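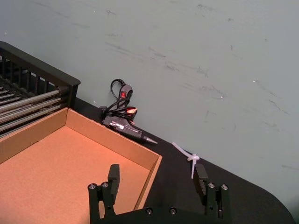
Didora write the software that sits between an arm and whoever is operating it, and their test room at Rutthorpe was the part of the visit most of us had signed up for. We went on 2022-03-17, a group of nine from four firms, two of us from Jansen. The cell we spent longest at was running with the view from the wrist camera up on a large monitor. The gripper was wide open with one finger over the cardboard tray and the other outside it, and the glue gun lay on the black tabletop behind, its cord coiled above it. Koen Van Beek left that view up for most of his talk and drew over it with a stylus.

His subject was the approach check, a small program that decides whether the fingers have room to go down at the pose the planner has chosen. The old version used a box model of the gripper. A box is quick to test but it treats the space between the fingers as solid, so any pose that put the wall of a tray between them was refused. The new version has a separate shape for each finger and for the base. It passes poses the old one would have thrown out, and it takes longer to run. The limit they set themselves is 200 milliseconds for a full check, and Koen said that it mostly keeps to that when there are few objects near the fingers. With a lot of cable on the table it doesn't.

Cable came up several times. Tülin Yazıcı looks after the perception side and went through how a loose cord is handled at present. It is stored as a region to keep out of, with a margin, and no attempt is made to work out which end is attached to what. Dirk Van Hecke asked what happens if the arm catches a cord anyway. There is a force limit at the wrist and the arm stops, and an operator then has to clear it by hand. She would like the planner to back out along the path it came in on. That is on the list for the next release.

We then moved to the desks, where the recorded runs are kept. Didora have 2320 of them from this cell and a second one upstairs. Each run stores the camera images, the joint positions, the commands sent and the version of every program that was loaded. Of those, 237 have been marked by hand as having a planning fault, and the marked set is replayed each night against whatever was changed during the day. The replay tool is called Plillico. It was written in January after the previous one became too slow to use, and it's fairly bare: a list on the left, images in the middle, a time bar underneath. You can step back and forward one image at a time and see what the planner believed about the table at that point.
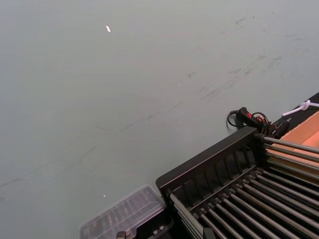
Wrist camera view of the rod rack, with the edge of the cardboard beyond it.

Thin parallel rods are hard for the depth estimate. Tülin showed us a replay where the gaps between the rods had been filled in and the rack had become one sloping block. For keeping clear of the rack this does no harm. For reaching between two rods it is no use at all, and they have a separate model for that, trained on close views only. Clear plastic gives them the opposite trouble, as parts of a lid may be missing from the map altogether. Scuff marks on a plain surface used to be picked up as objects now and then, and a minimum height rule has dealt with most of those.

I asked about moving between cells. The camera calibration has to be redone for each arm, and the routine takes twenty minutes if the marker board is already fixed down. We need nearer an hour for ours, so I have asked for the written procedure. Femke Brouwer from the other group wanted to know if Plillico would be sold separately. The reply was that it might be, but it reads only their own log format for now.

Lunch was in the canteen across the yard. The afternoon was a talk on licence terms, and Sanne Koster has the notes from that. Parking at Rutthorpe is limited to 60 spaces shared with the units next door, so anyone going on the next visit should come by train and walk up from the station.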